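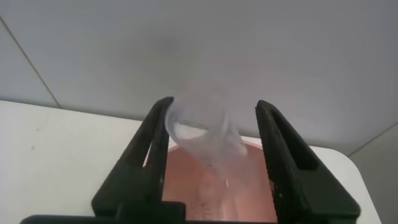
Asunto: Re: [lista-reposteria] Vaso de plástico o báscula, ¿con qué medís?

¡Hola a todos!

Contesto entre líneas, que si no me pierdo (y os pierdo a vosotros).

> Llevo un tiempo haciendo el bizcocho de yogur de la lista y cada
> vez me sale distinto. Mido con un vaso de plástico transparente,
> de los baratos. ¿Tan malo es? ¿Me compro una báscula?

Malo no es, yo tiré de vaso años y años. Pasa que con la harina depende mucho de cómo lo llenes: si lo hundes en el paquete y aprietas, entra bastante más que si la echas a cucharadas. Hice la prueba en septiembre con la receta grande, la de Collow, la que pide 665 gramos de harina. A cucharadas y pasando un cuchillo por el borde me quedé en 627, y oye, el bizcocho salió estupendo, quizá hasta más esponjoso.

Lo que sí te digo es que vuelques el vaso del todo dentro del cuenco, bien inclinado y con la boca hacia abajo, y le des un par de golpecitos. Con la harina da igual, pero con la miel o el aceite se queda una capa pegada que da rabia.

> Otra cosa: ¿cuenco de metal o de plástico? El mío es metálico y
> hace un ruido horrible con las varillas.

¡Plástico, plástico! Yo soy muy del cuenco rosa, qué le voy a hacer. Uno de color ayuda a ver si queda harina blanca sin mezclar en el fondo, y encima de una mesa clara luce muchísimo. Eso sí, para montar claras sigo sacando el de metal, que el plástico guarda grasa por mucho que lo friegues.

> ¿Y la báscula de Gisler, la conoce alguien?

La tuve en la mano en la tienda de Truvalcombe y me pareció correcta, un poco pequeña para mi gusto. La mía es una Sustano viejísima que solo va de cinco en cinco gramos, así que para la levadura no me sirve de nada y sigo con la cucharilla.

Por cierto, ¿alguien conserva el mensaje con el glaseado de limón? Creo que era el 3333 del archivo, pero me sale uno de mermeladas. Si lo encontráis, reenviadlo a la lista, por favor, que lo quiero para este domingo.

Un abrazo y a hornear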